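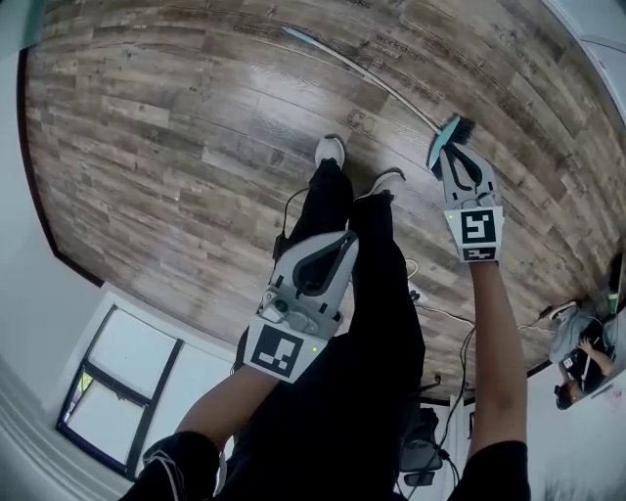
Duty counsel rosters: block days or split days?

Home Forums Practice Management Criminal Log in

tallyclerk
Our clinic at Trutavley is redoing the duty counsel roster. Current model is one lawyer per full sitting day. The proposal is split days, with 2 lawyers changing over at the lunch adjournment. Has anyone run both?

remand_list
Ran split days at Frimpong. Would not do it again. Anything stood down at 11:30 comes back at 2:15 to a lawyer who did not take the instructions. Handover notes help if they are written. On a heavy Monday they are not.

lowerbench
Disagree with the above. The problem is the notes, not the split. We use a one-page form: charge, bail position, instructions on plea, disclosure received, next date sought. The outgoing lawyer stays until stood-down matters are called or formally handed over.

remand_list
Then the outgoing lawyer is there until 3 and you are paying for the afternoon anyway.

lowerbench
Some days, yes. Last financial year we had 339 duty matters and most were finished before lunch.

tallyclerk
Useful. How do you handle conflict checks at changeover? The afternoon lawyer may have acted for a co-accused.

lowerbench
Both names are checked against the list the afternoon before. Late arrests are checked at the cells. We use Volance for it, but a spreadsheet would do.

pinkslip
We moved off Volance to Cladolus. The search handles alternate spellings better, though the export is poor. On the roster question, I'm with remand_list for bail work. Continuity matters more there than in a plea list.

tallyclerk
I'll put up block days for the bail list and a split for pleas, with a review in January. lowerbench, could you post the blank form?

lowerbench
Will do once I've taken our letterhead off it.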